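Grakelar Tour Monitor – Wireless In-Ear System for Singers and Small Bands
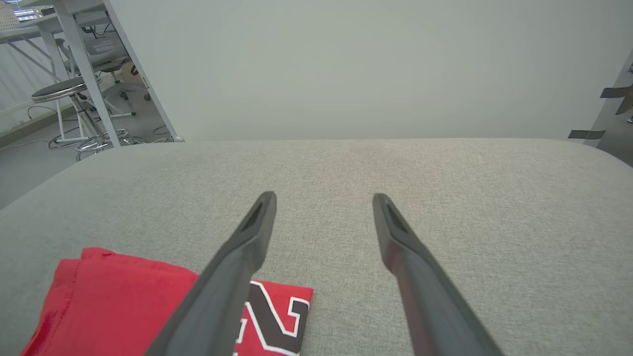

Phong Kim

The Grakelar is an in-ear monitor set made for musicians who play live and want to hear themselves well on a loud stage. It is the second stage product from Billex, after the Isen vocal microphone, and it uses the same batteries and the same charging dock.

Many country and folk singers who travel with a small band still use floor wedges, and every night the sound of the wedge depends on the room. With the Grakelar, you set your mix one time and you can keep it for the whole tour. The transmitter stores 3 mixes, so the singer, the guitar player and the drummer can each have their own.

What is in the case

Transmitter, half rack size
Belt pack receiver
Earphones with small, medium and large tips
Two antennas
Power supply
Rack ears and screws

Range and battery

The range is 300 feet when there is a clear line between the transmitter and the belt pack. Inside a hall with many people it will be shorter, and we advise you to place the antennas higher than the heads of the audience. The battery lasts for more than 63 hours on standby. In a show at normal volume, please charge it after each evening.

The belt pack has a metal clip and a volume wheel that you can turn without looking. The wheel is a little stiff, and this was our choice, as singers told us that the old one moved when they sat down with a guitar.

Changes since January

The limiter now starts faster, which helps when somebody drops a microphone or pulls out a cable. The display can be dimmed for quiet acoustic sets. Owners of the first version can get both changes with the free update.

Using it with other equipment

The inputs accept balanced cables from any usual mixing desk. If you own the Fothergill stage box, connect it to the two rear inputs and choose "Box" in the menu – the levels are then set for you.

Extra belt packs are sold one by one. Please check which frequency band is allowed in your country before you order, as the band can not be changed later.

Warranty: 3 years on the transmitter and belt pack, one year on earphones and batteries.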